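Finally getting my head around cache memory

May 2021
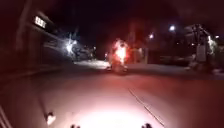 Irena Kurek told me over the phone that I had the whole thing backward, and that a bigger cache wouldn't do a thing for my old desktop if my program kept jumping all over memory. She was very nice about it, but she did make me read my own code out loud to her (a humbling way to spend an evening!).

So let me back up. I've been writing a little program called Unero that sorts through my late uncle's weather readings from Mostham, and it was painfully slow. A full pass took 61 seconds. I was all set to go shopping for a newer processor, and I had a page of them open and everything.

The way Irena explained it, the processor keeps a small amount of very fast memory close by, and whenever it needs a number it doesn't have there, it goes out to main memory and brings back a whole block, with the neighbors included. If the next thing you want is one of those neighbors, lovely, it's already there. My readings were stored row by row, 1567 of them to a row, and I was going down the columns. Every step landed in a different block, and I was using one number and tossing the rest, over and over again.

I swapped two loops. That was the whole change, and I still feel a bit silly typing it. The same pass now takes 14 seconds on the same dusty machine, and the shopping page is closed.

I do want to try splitting the work into smaller tiles next, maybe in June once the garden calms down.

Comments

Miłosz Szczepańska: Did you check whether the compiler was already swapping loops for you at the higher settings? Mine does it sometimes.

Irena Kurek: You read it out loud very well, for the record.

Related posts
Why my Skomville server kept swapping to disk
Notes from the Sveinbjörnsson book, chapter 2
Registers, explained with kitchen drawers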